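FOR IMMEDIATE RELEASE
March 6, 2025

Plula opens home-stay sign-ups for slow travelers, 13 villages on the list

Plula, the travel club run by Drekolex, is taking sign-ups for its spring home stays. Thirteen villages, two routes, one night minimum. Guests sleep in family houses, eat what the family eats, and decide in the morning where to go next. No fixed itinerary. Hosts ring ahead to the next village if you ask them.

The northern route starts at the Pálfi guesthouse, where Mariann Sipos keeps the keys and the bus timetable. Southern route starts wherever you get off the train, basically. Maps go out by email a week before arrival.

"People kept asking us for a schedule and we kept saying no," said Evaristo Messina, who runs Plula. "Last November we had a couple booked for one night and they stayed nine. The host was fine with it. So was the goat."

The club now has 774 members, over half of them repeat guests. Members book first, everybody else gets what's left from the end of the month. Bicycles can be borrowed in most villages, not all, check the list. Dogs OK on the northern route only.

New this year: a evening walk with Gyula Farkas, who has been leading hikers up the ridge since before there was a path. Good shoes please. Walks are free for guests, tips welcome, canceled if it storms.

Host families are still wanted in 2 villages on the southern route. One spare room, a door that closes, breakfast. Plula handles the bookings and pays hosts at the end of each stay. Olga Rivadeneira is the contact for new hosts and will come out to see the room.

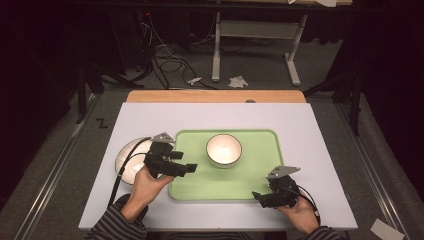
Filed under: Travel News / Home Stays

Sign-ups are open on the Plula site now. Deposits are refundable up to two weeks before arrival, after that they can be moved to a later date but not returned. Printed route booklets available from Prornura, our partner for maps and guides, while they last.

Press contact: Ildikó Bakos, Drekolex press office. Interviews with hosts can be aranged, please allow a few days. Photos on request.

###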